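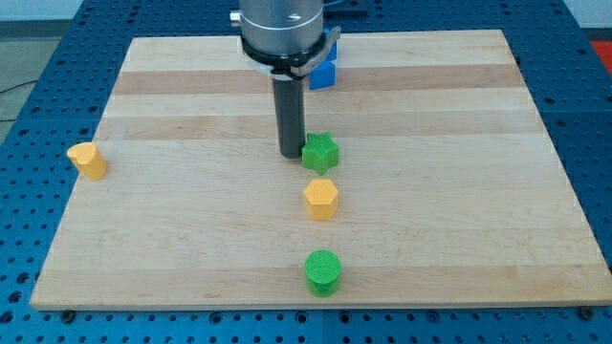

Fri 17 July

Subtitle workshop, Ziltitz episode 11. Started on the timing pass at nine, got through the first half before lunch.

The new raw is better than the one we had for episode 10. Less banding in the night sky shots, and the audio no longer drifts against the video after the eyecatch. I checked the drift at the opening, at the eyecatch and at the last line before the ending song. All three line up, so no offset needed in the script.

Line count is 142 more than last week. Most of that is the argument on the ferry, where the two sisters talk over each other for the whole scene. I tried it first with both speakers stacked at the bottom and it was unreadable. Moved the older sister to the top and left the younger one where she was. Better, but the top lines now sit on her forehead in the close-ups. Will look at it again on a TV before deciding.

Translation notes for whoever does the edit:

The captain calls the island Cestska, and the map in episode 3 spells it that way too. We had it with a Z in episodes 5 and 6. Go with the map from now on and fix the older scripts when the batch gets done in November.

The old man's surname is Þorgeirsson. Keep the thorn. The font we use for dialogue has no glyph for it and falls back to something thin and ugly, so I switched the font for those lines only. If you change the main style, check them by hand — they have an inline override and won't follow.

"Kaeru" in the lighthouse scene is doing double duty, go home and frog. She is holding the frog charm when she says it. I have "I'll hop on home" as a placeholder. It's bad. Suggestions in the script as comments, please, not in chat, I lose them in chat.

The ending song has a different second verse this week. I didn't notice until I had already pasted in the old karaoke. Redid the syllable timing from the second verse on. The first verse is unchanged.

Signs: shop front, ferry timetable, letter. The timetable pans left while zooming out and took most of the afternoon. I tracked it every 12 frames and let the script fill in between, which left a wobble in the middle, so I added extra points there. Still a slight jump where the pan stops. The letter is easy, static shot with a fade.

Encode: ran a test on the ferry scene only. The grain is heavy in that scene and the file came out large. Tried a light denoise and it smeared the rain, so no denoise. We can live with the size.

The copy on the Arkville drive is the old raw. Don't use it. I renamed the folder but some scripts may still point to it.

On the episode itself, I think the ferry scene is the best thing they've done since the first episode. The last few minutes felt rushed. Lighthouse, letter, harbor, credits, with hardly a pause. I was also wrong about the brother, he was on the boat the whole time, and there's a line in episode 4 that we translated too loosely for anyone to catch it. Worth fixing in the batch.

Left to do:
second half timing
timetable jump
frog line
watch the whole thing on a TV with the stacked lines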